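Bomeo moves room-service training into simulation

4 July 2019

Housekeeping staff at the Bomeo guesthouse group in Rorinano no longer strip and reset spare rooms so that the developers of its service robot can run tests. The work now takes place in a rendered bedroom built by Gaber, the group's software supplier. A bed with a green checked blanket and a potted plant make up the standard layout.

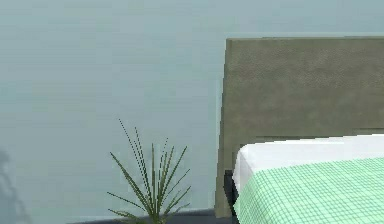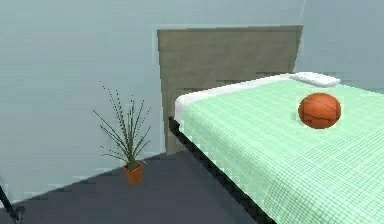 What changes for staff

Under the old arrangement, two attendants per shift were assigned to test rooms. They have returned to the regular schedule. Five others have taken a 55-hour course in reviewing simulated runs and flagging errors – a blanket left uneven, a guest's belongings moved without need. Reviewers are paid at the supervisor rate.

Gaber logged 1,228 runs in May, against a target of 1,000. The module that deals with items left on beds is called Ballness.

Bomeo has 300 rooms and says no positions will be cut during the trial. Bathrooms are outside its scope and will still be cleaned by hand.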